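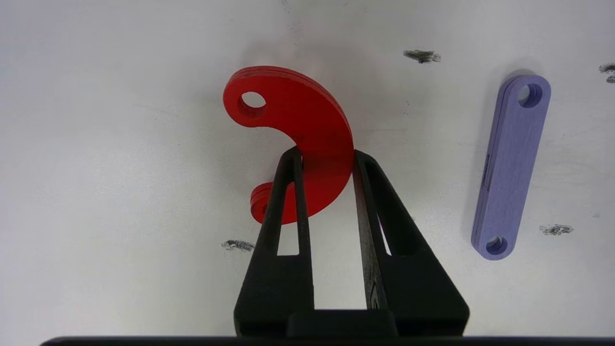 Why Do We See Colors?

Look around the room and find something red. Got it? Great! Now for a strange question: is the red in the thing, or is it in your head? The answer is a bit of both, and it starts with light.

Sunlight looks white or plain, but it's really a mix of every color of the rainbow, all traveling together. When it rains and the sun comes out, tiny drops of water spread the colors apart so you can see them one by one. That's a rainbow! You can get the same thing from a glass of water on a sunny windowsill, if you hold a sheet of paper in the right spot.

Light travels in waves, a little like ripples on a pond, only far too small to see. Red light has the longest waves we can see. Violet has the shortest. All the other colors fit in between.

So what happens when light hits a ripe strawberry? The strawberry soaks up most of the blue and green light and bounces the red light back. Some of that bounced light goes into your eye, and you see red. A lemon bounces back red and green light together, and your brain reads the mix as yellow (weird, but true!). Snow bounces back nearly everything, so it looks white. A black sweater soaks up nearly everything, and all that light turns into heat. Try wearing one in the sun and you'll feel it!

Inside the eye

At the back of your eye is a thin layer called the retina. It's packed with tiny light catchers called rods and cones. Rods work well in dim light but can't tell colors apart. Cones handle color, and most people have 3 kinds. One kind is best at catching long waves, one likes middle-sized waves, and one likes short waves. Your brain compares the messages from all of them and comes up with turquoise or orange or that exact pink on the inside of a seashell.

Some people's cones work differently, so red and green can look very much alike to them. This is called color blindness, though most people who have it still see plenty of colors. Dogs have only 2 kinds of cones. A red ball on green grass is hard for a dog to spot by color, so a blue one is a better choice for playing fetch!

Try it tonight

Pick out 14 crayons and peel off the labels, or cover them with tape. Turn the lights down very low, wait until your eyes get used to the dark, and try to sort the crayons by color. Write down your guesses, then switch on the light and check. Which ones fooled you? Dark blue and purple are tricky, and red can look almost black.

Written by Cauã Prado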